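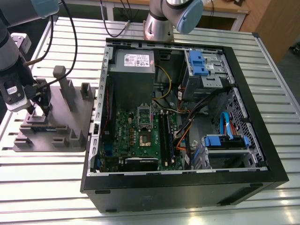 What should I do first if an arm stops with a processor still in its fingers?

Leave the gripper closed, press pause on the pendant, and keep your hands out of the cell until both arms are standing still. Everything else can wait a minute.

Section 8: Fault 876, stop during processor placement

I wrote this section after losing most of a Monday to fault 876, and then losing a good part of the next morning to it again (my own fault the second time, see the note under step 6). On the Parkora cell, 876 means the controller felt more push-back on the way down to the socket than it was told to expect. It stops the arm where it is and keeps the grip on. So far, so good. The trouble starts when somebody presses Resume, and the arm carries on down with the same wrong position and does it all again, only harder.

CAUTION: Never press Resume on an 876. The button stays lit and looks very inviting. Zimard, the control software, will let you do it.

CAUTION: Don't open the gripper from the pendant while the processor is over the socket. A processor dropped on its corner can wreck the contacts, and I have one bent socket in my drawer to prove it!

Clearing the fault

1. Press Pause. Wait for the light on the pendant to go steady.

2. Check the second arm as well. It doesn't always know the first one has faulted, and if it was halfway through a move it will finish that move. Stay back until it has.

3. Switch to Manual and turn the speed right down.

4. Look at the socket before you move anything. The load plate should be fully up and the lever well out of the way of the fingers. If the plate has sagged, don't push it back with the arm in place. Go on to step 5 and sort it out afterwards. 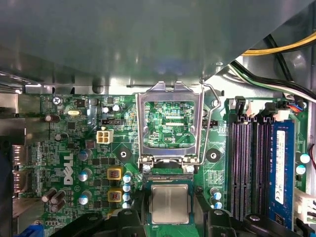 5. Jog the arm straight up, in the tool's own direction, using the small step setting. Straight up means no sideways movement at all until the fingers are well above the memory modules and the load plate. I once went sideways a touch early and caught the plate, and you can hear it when that happens.

6. Once you're clear, take the arm to the tray and set the processor down there. Now you can open the gripper.

Note on step 6: put it in the reject pocket, even if it looks fine. I put mine back in the feed pocket, went for tea, and Ambros Wallner quite reasonably started the next run with it.

7. Put on your wrist strap and look over the processor and the socket with the magnifier. If you find a bent contact or a chipped edge, take that board out of the job and tag it.

8. In Zimard, open Faults, pick 876 and choose Clear and Re-home. Both arms will move, so step back first.

Finding out why it happened

With us it has nearly always been one of these. I check them in this order and stop when I find something.

The case has shifted. A tower lying on its side slides more easily than you'd think, and a cable tugging on the wrist is enough to nudge it. Push it back against its stops and run Locate Board again.

The processor is sitting crooked in the fingers. Wipe the finger pads, then run Grip Check. If the pads are shiny, change them.

The force limit has been altered. Ours is set to 8 newtons for this move. Ea Ravn found it at 2 one week in October, which faulted on practically every board, and we never did learn who'd changed it. The setting is under Placement, Descent, Limit.

The settle time is too short. The arm needs to stop wobbling before it goes down. I use 600 milliseconds. Shorter looks fine on an empty run and then bites you with a part in the fingers.

Before you go back to automatic, do one placement in Manual with a scrap processor and a scrap board, with a hand on the stop button. If it faults again, leave the cell paused and ring Snædís Holst at Norðdahl. Have the fault log open when you call. She'll ask for the last line before the stop, and that's the one that scrolls off the screen if you've pressed Clear.

Fault 877 is covered in the next section.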